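Hultora Tirico Vapor Scale
Inventory scale and tracking software for licensed cannabis retailers

Most of what gets sold to dispensaries as "compliance equipment" is ordinary shop gear with a green leaf on the box and a higher price. We sell some of it too. So read this page the way you'd read anybody's sales page, and ask your state regulator what you need before you order.

What it does

The Tirico weighs flower, prints a label and saves the weight to a log you can export. The log is a plain spreadsheet file. It does not file your state reports for you. A few resellers have claimed that it does, and we have asked them to stop.

Capacity: 3000 grams
Saved product entries: 200
Labels per roll: 300
Warranty: 3 years, parts only

What you may not need

If you run one counter and sell only prepackaged goods, you probably don't need this scale. A barcode reader and a careful closing count will do the job. Rochelle Nepia on our sales desk talks people out of it most weeks, which annoys the rest of the sales desk.

The Maihi software plan is optional. It adds user logins and a change history. Whether that's worth a monthly fee depends on how many people touch your stock, and we'd be suspicious of anyone who told you every store must have it.
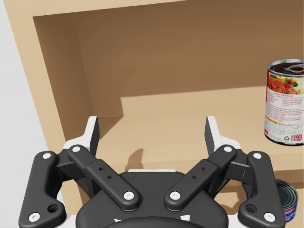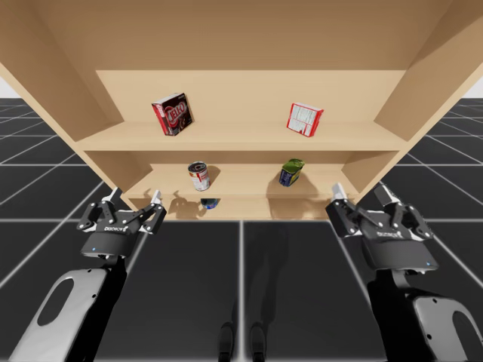

Legal for trade?

Ask before you buy. Rules on scales used for retail sales differ from state to state, and some places want a local inspection sticker before first use. Our certificate comes with the scale, but your inspector decides what counts. New rules get promised every session and plenty never pass, so we don't sell add-ons for laws that don't exist yet.

Shipping and returns

Orders placed before December ship from current stock. Unopened units can be returned. Opened units can be returned if the seal on the load cell is unbroken. Label rolls are final sale.

Questions about fit or returns go to Nikau Tautahi at the Hultora parts desk.

Page last updated October 18, 2021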